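**Road closed between Surano and Karnard - how do people report missing relatives?**

Posted by surano_reader, Mar 17, 2024

I write from outside the country. My aunt's family left their village near Surano after the fighting in November, and I have no phone contact with them.
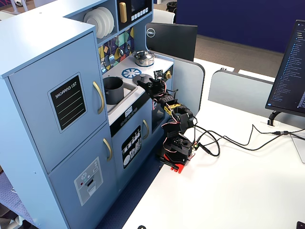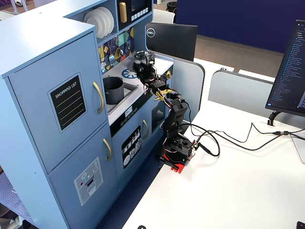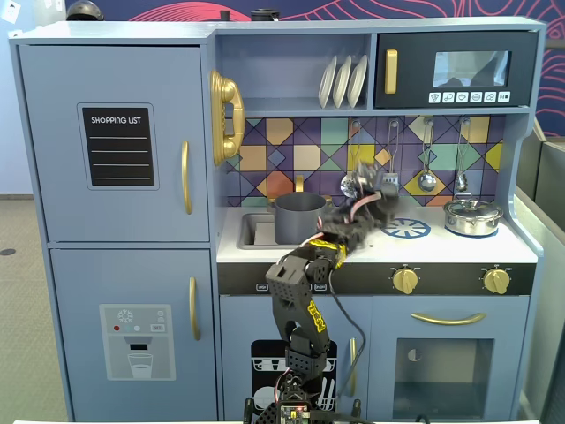 Where can I ask for a list of the displaced people who arrived in Karnard?

**au_river**

The township office in Karnard keeps the arrival lists, and you can ask by letter or through a relative who lives there. Give full names, the village and the age of each person. The office does not read the list on the phone. My own request took 6 weeks.

If they walked by the river side, they may be in the camp at Clarnanel. When I was there it had about 500 people, and the list is kept by the monastery, not by the township.

**hillroad40**

lists are old, dont trust. ask the truck drivers

**northbank**

I agree partly with the answer before mine. Drivers on the Au road carry messages between the camps, and they know which families moved again. But please do not give them the names of young men in the family. There are 2 checkpoints on this road and papers are sometimes read by soldiers. For a first message, write only the name of the oldest woman and the village.

The lines at Clarnanel work mostly in the evening, so keep your phone on.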